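Galerie — le planificateur de saisie, version de juin

Mis en ligne le 7 juin

Bon, je vous avais promis des images de l'atelier et voilà, je m'y mets enfin ! Pour ceux qui débarquent : chez Lambrechts, je m'occupe de la pile logicielle de Zudent, la partie qui décide où va la main, par quel chemin, et à quel moment les doigts se referment. Le matériel, je n'y touche pas (et tout le monde s'en porte mieux).

Ces derniers temps, j'ai surtout réécrit le passage entre la perception et la planification. Avant, le module Atport crachait une pose d'objet et le planificateur la prenait pour argent comptant. Maintenant il reçoit la pose avec son incertitude, et il garde 2 candidats de saisie sous le coude au lieu d'un seul. Ça paraît bête, mais j'y ai passé des soirées entières — merci les repères tournés de travers dans le fichier de configuration.

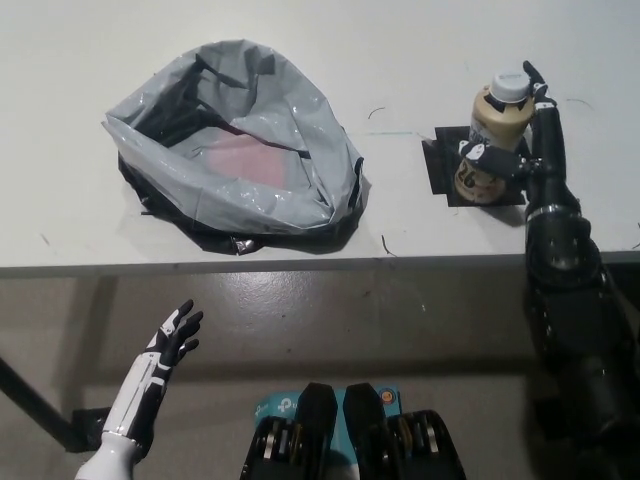

Bouteille à bouchon blanc sur le carré de ruban noir, main droite refermée sur la moitié basse. Le sac plastique ouvert, à gauche, c'est le genre d'objet froissé et brillant que je redoute côté segmentation.

Le carré de ruban, pour moi, c'est la cible : ses coordonnées sont connues du logiciel, donc je peux comparer la pose estimée à la vraie sans sortir le mètre. J'ai 437 essais enregistrés dans Gurard, notre outil de relecture, et je peux rejouer chacun d'eux avec une nouvelle version du code, ce qui m'évite de tout relancer sur le robot dès que je change un seuil. Un vrai bonheur !

Côté réglages, la boucle de contrôle des doigts tourne à 100 Hz et le planificateur a droit à 100 millisecondes par requête, après quoi il rend ce qu'il a trouvé de mieux. Je voudrais resserrer ce budget, mais l'évitement de collision entre les deux bras me mange presque tout (oui, même quand un seul bouge, je sais).

Prochaine fournée d'images en septembre, avec les sacs souples si la segmentation veut bien se calmer d'ici là. Les scripts de relecture seront sur la page Outils dès que j'aurai nettoyé mes commentaires.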